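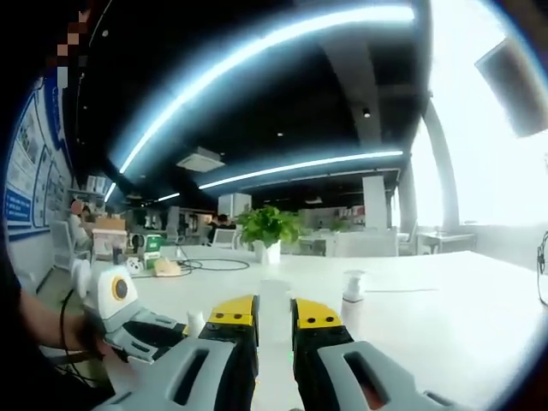

Two hand-held grippers and a clear plastic cup at the Zestach student project table.

Zestach student project: common questions

Do I need to have programmed before?
No. New members start on the grippers and move to the Trevis software after 2 sessions.

How many places are there?
22 per term. The list opens in May.

What does a team have to hand in?
100 recordings of the cup task, plus a log sheet. Recordings with the fingertips out of view are not counted.

Can we use our own objects?
Yes, up to 8 per team. Glass is not allowed. Clear plastic is allowed, but expect more failed grasps when you train on it.

Can I take a gripper home?
No. Grippers are signed out at the desk and returned by 17:30.

Who do I tell about a damaged fingertip?
Put a note in the Dursun fault log with the gripper number. Do not glue it.

Does the work count towards the Zaneck competition?
Only if the team has registered separately.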